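Toaster tips I've tried, and a few I'd leave alone
Posted 15/02/2025 in Kitchen

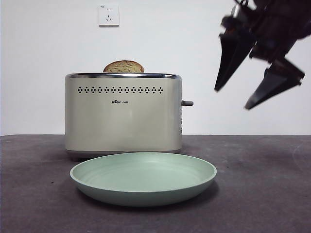 A cream two-slot toaster with a slice in it.

Every kitchen site has a list of toaster tricks, and most of them read as if they were copied from each other. I went through the ones I keep running into and tried them at home in Grarkbridge, over a lot of breakfasts. Some hold up. Several don't.

Emptying the crumb tray

Yes, do it. I was ready to dismiss this one as fussing, but a full tray smells and then it smokes. Unplug the toaster, let it cool, slide the tray out over the trash and wipe it with a dry cloth. If it has a greasy film, wash it in dish soap and dry it completely before it goes back. Once a week is what the lists say. I do it every 2 weeks and see no difference.

Some older models have no tray, only a hinged plate underneath. Check for the latch before you start shaking.

Turning it upside down

Works, up to a point. You get the loose crumbs and none of the ones stuck to the guards. A clean, dry pastry brush gets more of them, used gently and only with the plug out. The heating wires are thin. I wouldn't use compressed air, which mostly moved the crumbs to the back of my counter and under the bread box.

Salt in the slots

This keeps going around: pour in coarse salt, shake, and the salt scrubs the inside. I don't believe it. I didn't try it on my good toaster, I tried it on an old Fortin that was headed for the dump, and what I got was a toaster full of salt. Grains were still dropping out days later. Salt and metal parts are a poor match anyway.

Vinegar on the outside

Fine on chrome, if you use half water and half white vinegar on a barely damp cloth and buff it dry. On a painted or enameled body I'd stay with dish soap. I have seen a printed logo go faint after too much enthusiastic wiping, and no label I've read warned about it. The "miracle" polish from Grasel costs 5 dollars a bottle and did the same job as the soap. It smelled nicer, I'll give it that.

Never trust the dial

The numbers are not minutes on most toasters, whatever your uncle told you. They aren't the same from one brand to the next, either. My 3 is my sister's 5. The second round nearly always comes out darker than the first because the inside is already hot, so turn the dial down a notch between batches. That tip I expected to be nonsense and now use every morning.

Reheating pizza with the toaster on its side

No. Cheese runs, and it runs toward the hot part. A dry skillet with a lid takes a few minutes and leaves the crust crisp.

Freezing bread in slices

Good advice, and not much work. Put a bit of wax paper between slices if the bread is soft, otherwise you'll be prying them apart with a butter knife — over the sink, in my case. Use the frozen setting if you have one. If you don't, go up one number and watch it the first time.

Getting a stuck slice out

Unplug first. Then wooden tongs, or a pair of chopsticks. Bagels cut by hand are the usual trouble, too thick at one end.

Unplugging it between uses

The savings people quote for this are hard to take seriously with a plain lever toaster. I still pull the plug, mainly so the cord isn't lying next to the sink.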